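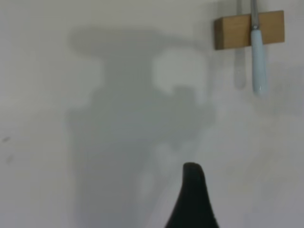 What is the best place for hand tools in a small flat? On the wall, near the place where you use them.

Zinash Gebreyes learned this in Kerkdale, where she mends chairs in a room of 15 square metres. For years her tools lived in a drawer, and she lost patience with it every morning. Now a wooden block is fixed to the pale wall, and a tool with a light blue handle hangs through it, handle down.

"I take it without looking," she says.

Her neighbour Florencio Pastor prefers a box -- he moves house often. He paid almost 70 for his, second-hand, from a shop in Travstead, and he still keeps two screwdrivers in the kitchen.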